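3.2 Debut singles and guest credits

We looked at 141 debut singles released by singers signed to small labels in the Arunau area. Of these, 100 named a second, better-known artist on the sleeve. Interviews with label staff suggest that the guest was usually chosen before the song was finished. Rønning, who ran the Plumitz label for nine years, told us that radio stations would play an unknown singer "once, as a favor" but would keep a record with a familiar name in rotation.

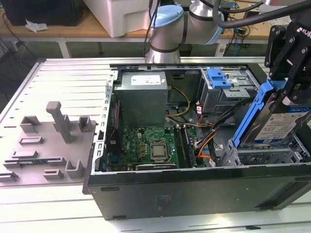

Singers saw the matter differently. Gintarė Sakalauskas felt that her guest verse on a Nestero release took up the part of the song listeners remembered, and she left it out of her live set. Urmas Jõgi said the shared credit brought him bookings through October and very few after that. Producers were paid a flat fee in most cases - the guest took a share of sales.

Sleeve credits do not always match the contracts. In nine cases the guest was listed as a co-writer but had no part in the writing, according to the papers we were shown. We kept these records in the sample and marked them separately in the analysis.

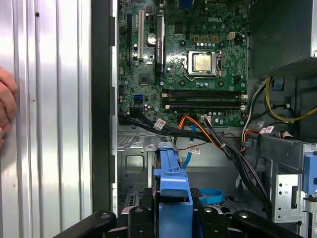
Figure 2. Interior of a Dell desktop tower, with the motherboard and processor socket.

Second singles followed another pattern. Most were solo records, and El Fassi (personal communication) puts this down to cost.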